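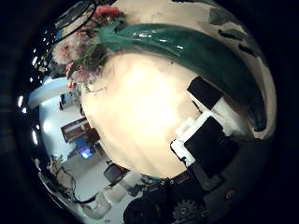
Stostatov Wrist-View Manipulation Data
Data card, release 2
Issued October 18, 2021

Summary

Stostatov is a collection of teleoperated manipulation episodes recorded with small wide-angle cameras at the wrist of a robot arm. It was assembled at the Wostine laboratory to study one question: how much of a tabletop task can be learned from the wrist view alone, without an overhead camera. The release contains 3,469 episodes, each with synchronized video, joint positions and gripper opening.

Motivation

Wrist cameras move with the hand, and the object being handled often hides most of the table. Earlier work in this laboratory treated this as a defect and added fixed cameras to correct it. The present method, named Gruber, keeps the wrist view and gives the policy a short memory of past frames. The memory covers 10 frames in the standard setting.

Image format

Frames are stored as recorded. The circular field of view and the black border are preserved, and no correction for lens distortion is applied. Depending on the pose of the wrist, the room may appear inverted. Users who require an upright view should apply the rotation supplied with each episode before any cropping. 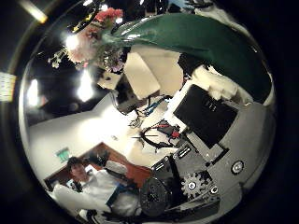 Selina Prantl asked during the March review whether rotating every frame to a common upright would remove information the policy needs. Her concern was that the direction of gravity in the raw view tells the network how the wrist is turned, and that a policy trained on rotated frames would have to recover this from the joint positions. The comparison was run both ways. The policy trained on raw frames did better when joint positions were withheld. With joint positions supplied, the two were close enough that the laboratory draws no conclusion.

Objects and surroundings

Objects were chosen to vary in shape, finish and transparency. Glossy surfaces under ceiling lights produce strong highlights, and these were left in the data. The room was not cleared for recording, and furniture, cables and other equipment appear in many episodes.
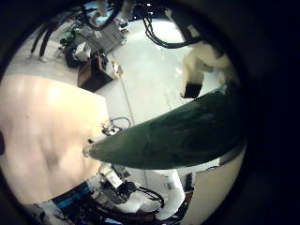 Long objects that taper toward one end proved harder for the baseline policy than compact ones. Most failed attempts on them were approaches that closed too near the narrow end. The label file marks the intended grasp region for these episodes so that the error can be measured separately from a simple miss.

Results

Evaluation used 19 tasks held out from training. Gruber completed more of them than the single-frame baseline, and the largest difference was in tasks where the target left the view during the approach. No benefit was found for tasks that began with the target fully visible and close to the hand. Results per task are given in the results folder, including the tasks on which the baseline was better.
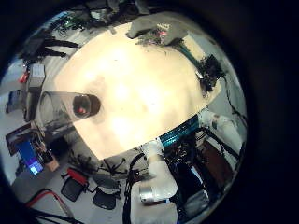

Transparent containers remain an open problem. Both policies tended to aim at the bright reflection on the table in place of the container wall, and a longer memory did not correct this. The Busotley subset groups these episodes for separate study.

Limitations

All episodes were recorded in one building under similar lighting. The laboratory does not recommend using the data to estimate performance in homes or workplaces. Timing between video and joint positions may drift slightly in long episodes, and affected files are listed in the change log.

People in the data

Persons may be visible in the background. Users may not attempt to identify them. Requests for removal of an episode are handled by the laboratory, and removed episodes are withdrawn from the next release.

Terms of use

The data may be used for research and teaching. Publications should state the release number and whether the rotated or raw frames were used.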